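Numeck check tablecloth, wipe-down, small table size. Stock number 326.

We don't usually get excited about tablecloths, and the supplier's leaflet for this one made us less keen still. "Transforms any room" is a lot to ask of a cloth. What we can say is that it covers a table and has a pattern that is easy to live with.

## Colour and pattern

The squares are white, pale green, grey and a muted purple. Camacho, who make it, call the purple "heather". We'd call it greyish and leave it there. If you want a bright cloth, buy another one.

It does suit a table that gets used for everything, bedroom tables included, where cups and bottles end up lying about between meals.
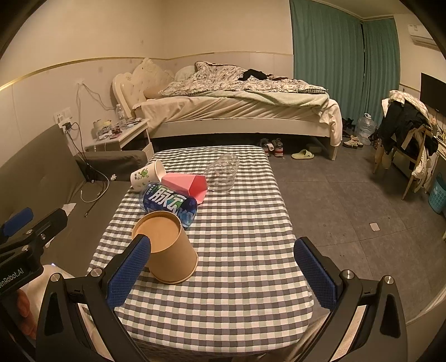 ## Cleaning

The maker claims that any spill wipes off. We doubt it. Soledad Ocampo in our Starilville shop tried cold tea, which came away with a damp cloth, and beetroot, which left a faint mark on one of the white squares. Curry we haven't tried and wouldn't promise.

Don't iron it. Fold lines drop out after a day or so on the table — longer in a cold room.

## Size and price

- Length: 494 cm on the roll, cut to order
- Width: 112 cm
- Minimum cut: 2 metres
- Edges: unhemmed, and the hemming service costs extra

Measure your table before ordering and add the overhang you want on each side. Cut lengths can't be returned unless faulty.

The leaflet also mentions a "non-slip backing". Nayeli Maldonado at Treltport found that it slid on a polished top, so we have left that line out of our listing. Clips are sold separately.

Price held until 5th August.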